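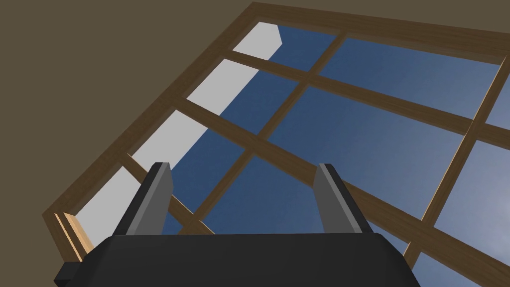

4. Fault: wrist turned upwards at the end of the place move

4.1 What happened

The task was to pick a cup from the kitchen worktop in the simulator and set it down on a shelf. In 23 of 30 runs the arm finished the task and returned to its rest position. In 4 runs it dropped the cup short of the shelf. In the remaining 3 runs the wrist rolled back after the release until the fingers pointed up at the window, and the arm stayed there until the run timed out. The view from the wrist camera in this state holds the two open fingers, the window bars and the sky, with neither the shelf nor the worktop in it.

The drops were traced to a low grip force and are covered in section 3. This section deals only with the wrist fault.

4.2 Why it matters

In simulation the fault costs one run. On the real arm in the teaching lab the same motion would bring the elbow down towards the bench while the operator is still close to it. Rosalinda Padilla, who supervises the lab, asked for the cause to be found before any of our code was moved across.

4.3 Cause

Bastien Maillard replayed the joint logs from the failed runs. In each one the target pose sent after release was valid, but the solver had returned a second solution with the wrist joint on the other side of zero. Our motion script, Sendeleo, accepted the first answer it was given and did not compare it with the current joint angles. The limit check passed, as the angles were inside the range set for the joint.

The camera made the fault worse. With only sky and window in view, the shelf marker was lost, and the script waited for it to come back. There was no time limit on this wait. The only limit was the one on the whole run.

4.4 Changes made

The solver result is now rejected if any joint would move further than a set step from its present angle. If the marker is lost, the arm holds its position and the run is logged as failed. The upper limit of the wrist joint was also lowered.

The failed runs were repeated from their saved start states and the wrist did not turn up again. The full set has not been repeated.

4.5 Open points

Iona Ogilvie noted that the step limit was chosen by hand and may reject valid moves near the top shelf. The emergency stop has not been tested with the new hold state.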